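Bench resurfacing thread, part two. Part one covered the frame and leveling. This one is the foam top, the tray, and what I changed in the room behind it.
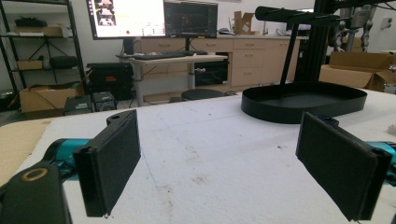

White foam over the table, black oval tray at the far side, desk and drawers behind.

1/ The surface is a textured white foam sheet from Lisine. I ordered it by the roll after the old rubber mat started to curl. It cuts with a fresh snap blade. A dull one tears the texture and you get a ragged lip that catches on everything.

2/ There is tan cardboard under it, and a strip shows along the left edge. I may trim that. The cardboard takes up a shallow low spot in the tabletop that I measured with a straightedge in part one and did not feel like sanding out.

3/ The faint lines across the middle are layout marks. Pencil wipes off this foam with a damp cloth if you get to it the same day. After a weekend it stays.

4/ The foam shows everything. Small brown and reddish specks, mostly. On the old mat they would have been invisible. I consider this a benefit — a dropped screw is easy to find on white — but you will be brushing it down more often than you expect.

5/ I use a soft drafting brush. Vacuuming lifts the sheet unless it is glued, and I have not glued it. Double-sided tape at the corners is enough so far.

6/ Tray: black, oval, raised rim, matte inside. The rim matters more than the shape. Flat trays let small parts walk off the side when you bump the table. The matte interior also gives less glare under the overhead lights than the glossy one I had before.

7/ Behind the tray is a black metal stand with an angled leg and a horizontal bar across it. It takes up less of the working area than I had budgeted for. If you are planning a similar layout, mark the stand position first and fit the tray to it.

8/ Desk: light wood top, grey metal legs, standing height. Two monitors above it, keyboard on the top, computer tower on the floor underneath. The desktop is from Arkard and the finish is holding up. I had a Brunton top on the previous desk and it stained under a coffee mug inside a month.

9/ The round black stool sits low enough to go in front of the tower. Check that you still have clearance for the vents. I move mine out of the way before long jobs.

10/ Drawers: light wood-colored, pull handles, along the back wall. I label by job, so all the measuring tools are together and all the cutting tools are together. Sorting by size lasted until September and then I gave up on it.

11/ Still on the floor: the black case with the red label, and two small electronic boxes in front of it. They are going on a Wemach wall shelf when the brackets arrive, which the tracking page says is Friday.

12/ Cost so far for the top only: foam 91, tray and tape under 100 together. I am leaving the desk out of it, as that was bought separately.

13/ Next part is lighting. I want an even reading across the whole foam surface and at the moment the far corner is noticeably darker than the near one. Meter readings when I have them.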